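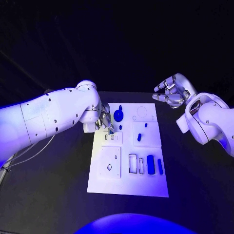
Planche blanche au centre de la table sombre, ambiance bleu-violet

Quel éclairage pour un atelier en sous-sol ?

marteau_28
Bonjour à tous,
Je refais l'éclairage de mon atelier, un sous-sol de 25 m² avec 2,10 m sous plafond. Murs bruts, une seule fenêtre côté nord, plan de travail foncé. J'y fais du modélisme et un peu de reliure. Pour l'instant j'ai deux vieux tubes fluo qui clignotent au démarrage. J'hésite entre des réglettes LED en 4000 K et des rubans RGB comme on en voit partout, avec une télécommande. Le vendeur de Clirnulport me pousse vers les rubans Dedis. Vos avis ?

lucarne
Les rubans RGB, c'est de la décoration. Sous une lumière bleue ou violette, tu ne distingues plus un gris d'un vert, et pour la reliure tu vas te tromper de fil. Prends du 4000 K avec un IRC supérieur à 90 et regarde bien la fiche, beaucoup de réglettes d'entrée de gamme sont à 80.

Pat_Cledness
Pas d'accord avec lucarne. J'ai du RGB en périphérie depuis l'hiver et je m'en sers tous les soirs. Il faut juste une vraie lampe de travail en plus. Le ruban seul, non, mais en fond c'est reposant.

lucarne
Donc tu travailles avec la lampe et le ruban décore. On dit la même chose.

Pat_Cledness
Si tu veux. N'empêche que tu lui déconseilles d'en mettre et moi pas.

vis_a_bois
Pour la surface de travail, pose quelque chose de clair sur ton plateau foncé. Un plateau sombre absorbe beaucoup et on croit toujours manquer de lumière. J'ai une chute de mélaminé blanc de 30 cm sur 60, les petites pièces se voient bien mieux dessus.

marteau_28
Merci. Pour la planche claire, je n'y avais pas pensé, j'ai ce qu'il faut au garage. Et pour le nombre de réglettes ? Je pensais en mettre 3 en parallèle dans la longueur.

lucarne
3 réglettes de 1,50 m, ça passe, à condition de ne pas les avoir dans le dos. Sinon tu fais de l'ombre avec ta tête. Décale la première vers le bord avant de l'établi.

tonton_fluo
Je vais à contre-courant : garde tes tubes et change les starters. Quelques euros et plus de clignotement. Les miens ont dix ans.

vis_a_bois
Les tubes deviennent difficiles à trouver. Chez Aebischer ils n'en ont plus en rayon, uniquement sur commande.

tonton_fluo
J'en ai un carton d'avance, je ne suis pas inquiet.

Pat_Cledness
Quelqu'un a déjà branché les Dedis sur un variateur mural ? Les miens grésillent en dessous de la moitié.

lucarne
Variateur prévu pour l'halogène, sans doute. Il en faut un compatible LED. Ouvre un autre sujet, on va perdre marteau_28.

marteau_28
Je suis toujours là. Je pars sur les réglettes 4000 K, IRC 90, et une lampe à bras articulé sur l'établi. Pour le ruban je verrai en juin, une fois les murs peints.

vis_a_bois
Peins en blanc mat. Le satiné fait des reflets sur tout ce qui est verni.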